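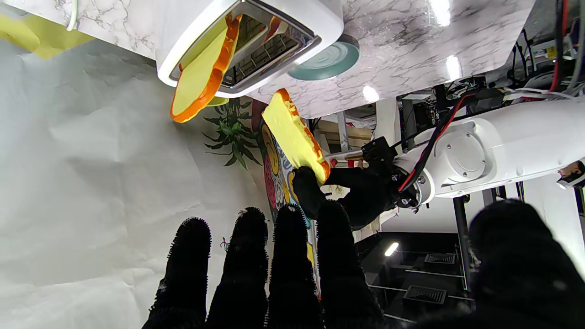 4. Setting up the breakfast counter circuit

The Clustwood kitchen plan allows for one counter outlet near the sink and one by the window. The brochure says this is plenty. It may be, if you live alone and drink cold coffee.

1. Switch off the kitchen breaker and check both outlets with a tester. Do not trust the label on the panel door.

2. Fit the Weron outlet timer to the window outlet. Push until the collar sits flush with the wall plate.

3. Turn the breaker back on and hold the reset button for 7 seconds. The light should go green. If it blinks, start again from step 1.

4. Set the timer's morning window. The factory setting is 40 minutes, which seems short for a household with children.

Caution: Heating appliances plug straight into the outlet or timer. No power strips, whatever the packaging on the strip claims. 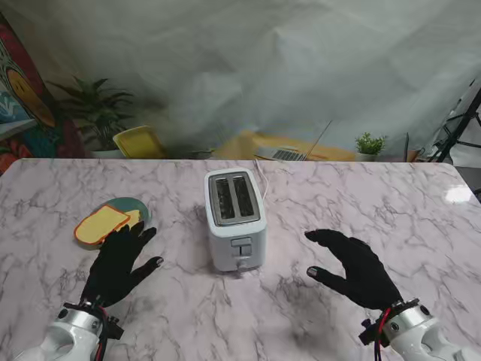 Akash Dhillon wrote in after the March edition: the timer cut out on me twice before I moved the kettle to the other outlet, so I'd put that step first. We tried it his way and it did help, so step 5 has been reworded.

5. Keep the kettle and the toaster on separate outlets. Check the panel to see whether the outlets share a breaker - in many older units they do. If so, run one appliance at a time.

6. Leave clear space above anything that heats. The Clustwood sheet gives 3 inches under a wall cabinet. We would leave more.

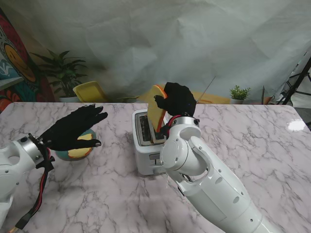 Fig. 4-3. Bread going into a two-slot toaster.

7. Empty the crumb tray with the toaster unplugged and cool.

Note: The "smart saver" mode is said to lower your bill. We saw no difference worth writing down - leave it off unless you enjoy resetting the clock.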